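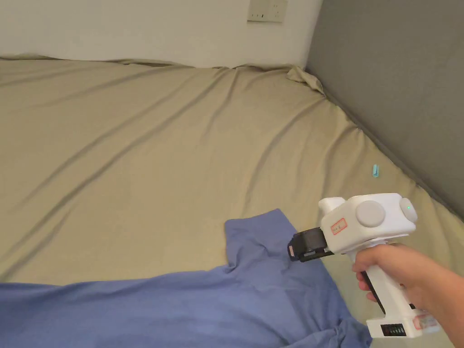 **PART ONE – THE SCORE**

Leave the bed up while people find seats. Start when the door closes.

Good evening. Hands up if you slept badly last night. Keep your hand up if you knew that before you looked at your phone.

(Wait. Some hands will drop. Don't make fun of them, I was one.)

I wore a Clilach band for most of a year. Every morning it gave me a number out of a hundred, and I let the number tell me how I felt. I'd wake up fine, see a 61, and be tired by breakfast. My husband got sick of hearing about it long before I did.

What I want to ask tonight is pretty simple. What does the band measure, and how does that become a grade?

*Slide: the wrist band*

It measures movement and pulse. Some models add skin temperature. That's all it has to work with. In a sleep lab they glue sensors to your scalp, next to your eyes and on your chin, and a trained person reads the night in short chunks. Two trained people reading the same night will disagree on parts of it. Say that slowly. The thing the band is being compared to is already a bit of an argument.

Be fair here. Bands are decent at telling whether you're in bed and mostly asleep. If you want to know that you turn in later than you think you do, a band will show you, and so will a pencil. The trouble starts with the colored bars for deep and light and dream sleep. Those are guesses from your heartbeat, drawn with very sharp edges.

**PART TWO – WHERE THE NUMBERS COME FROM**

*Slide: the Cetus brochure page*

Read the line out loud: "Users improved their sleep score in 9 nights."

Who were they? The small print says 1,222 people signed up. Turn to the back page and the result is for the 148 who were still sending in data at the end. So what happened to everyone else? The brochure doesn't say. They may have been sleeping wonderfully and lost interest. They may have thrown the thing in a drawer. I wrote to Cetus in June and asked, and got a discount code.

(Pause for the laugh, if there is one. In Pudalcombe there wasn't.)

Then the other question. Improved compared with what? There was no group that went without the app. People sign up for sleep help when things are at their worst, and a bad stretch usually eases up by itself. Give those same people a houseplant and a lot of them would sleep better by the second week. I'd like to see the houseplant trial.

And the score is Cetus's own. They wrote the formula, they can change the formula, and they did change it, twice, while I was a customer. My average went up six points overnight. I hadn't even changed my pillowcase.

**PART THREE – THE BEDROOM SHOPPING LIST**

Go quickly, this part ran long last time.

Sheets. The weave and the fiber make some difference to how warm you feel. Thread count is mostly a sales figure, and very high ones often come from counting every ply in a twisted yarn. If a sheet feels good to you, buy it. If it wrinkles, it wrinkles.

Mattresses. Ask what happens to the old ones that come back from a "free trial." I asked Kalogeropoulos, the store on the ring road, and the salesman told me he'd never been asked. Draw your own conclusions, I only have one salesman to go on.

Weighted blankets, mouth tape, red bulbs. Don't take these one by one unless someone brings them up. The same questions work for all of them: who was tested, who dropped out, who paid.

Mouth tape will come up. If somebody snores hard and is worn out all day, that's a visit to a doctor. Say this plainly and don't be clever about it.

**PART FOUR – WHAT I'D KEEP**

People get annoyed if I only take things away, so:

- Getting up at the same time most days. Dull, fairly well supported.
- Less coffee after lunch, if coffee bothers you. It doesn't bother everyone.
- For long-running insomnia, the talking treatment called CBT-I has better trials behind it than anything in the brochure. It's hard work and the first weeks can be rough.
- A dark, cool room. Fine. Go easy on anyone who quotes you the perfect temperature to the degree.

Danai Koutsoukos asked me after the last talk whether a tracker could do real harm. I told her I didn't know, and I still don't. There are reports of people lying awake worrying about their score – clinicians have a name for it, orthosomnia – but reports are reports, and I should be as picky about those as I am about Cetus.

Take questions from here. Repeat each one into the mic. If there's a rep in the room, let them answer for themselves, and ask about the drop-outs again.

Handouts are on the table by the coats. Lights up at 9.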